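3.2 Materials and viewing conditions

Colour naming is known to vary with the ground against which an object is seen. Hudec and Abugri found that speakers of Welsh and English were slower to settle on a name for purple when the ground was dark, and that the delay was greater for surfaces running from one hue into another. The present study takes up the second of these findings. The items were toy fruits and vegetables from the Nakidell set, shown on a dark woven cloth, with the bare cloth serving as the neutral ground (Figure 2). 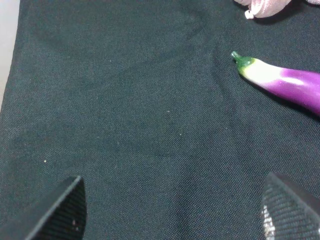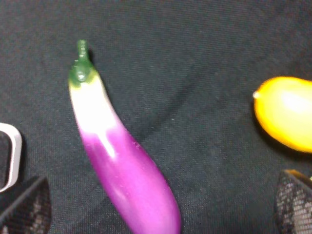
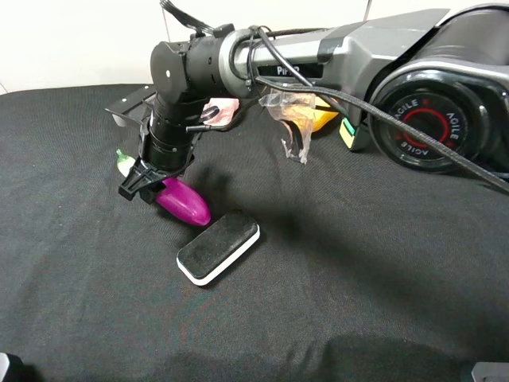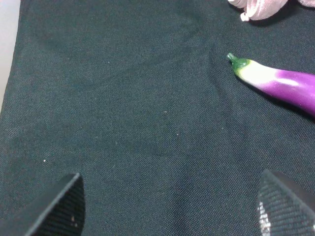

Figure 2. Dark cloth ground, with the toy aubergine on it (all four panels).

Sixty speakers took part, 2 of whom were later left out for failing the colour vision test. Each gave a spoken name for every item and then chose the nearest match from a printed chart of 84 chips. No time limit was set for the match. Names were written down in full, including modifiers such as "pale" or "reddish", and coded by two raters working apart. Where the raters differed, the name was passed to a third (Annamalai) and her reading was kept.

Compound names raised a difficulty. A reply such as "purple going to white" may be taken as one name with a qualifier or as two names in order. We follow Gethin in treating the first colour word as the head, which favours the hue the speaker attends to first and may understate the share of white and lavender. An alternative coding, in which each colour word is given equal weight, is reported in the appendix.

Response times were measured from the onset of the item to the onset of speech. Replies beginning within 600 ms were dropped, as were those preceded by a cough or a false start. The remaining times were log-transformed before analysis.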